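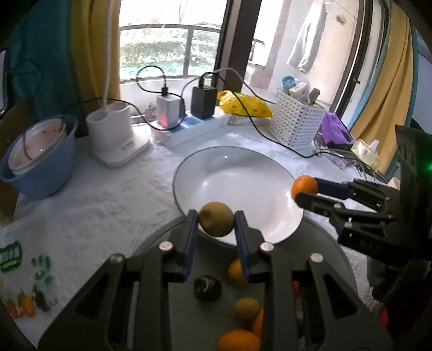 Rellside Orchard Records: README

Print this page | E-mail this page

Contents

The set holds harvest and storage records for 115 fruit trees at the Rellside site, kept by Seema Dixit and typed up by So-yul Cho. There is one row per tree per picking, 3000 rows in all.

Files

trees.csv — tree number, row, rootstock, year planted
picks.csv — tree number, pick date, weight in kilograms, grade
store.csv — crate number, date in, date out, weight lost

Known problems

Tree 205 was replanted in May and kept its old number. Filter on year planted before comparing yields. Grade was recorded by eye, and the two graders did not use the same cutoff for bruised fruit. A blank weight means the scale was not read; a zero means no crop. Crate numbers restart each season, so join store.csv on crate number and date in together.

Changes

Version 2, 15 Nov 2018: dates changed to year-month-day order, duplicate crates removed by Ye-rin Wang.

Use

Free for teaching and research. Cite as Dixit and Cho, Rellside Orchard Records. Send corrections to Eluned Gape with the file name and row number.

This site uses cookies. Accept | Settings

Contact | © Himdale | Back to top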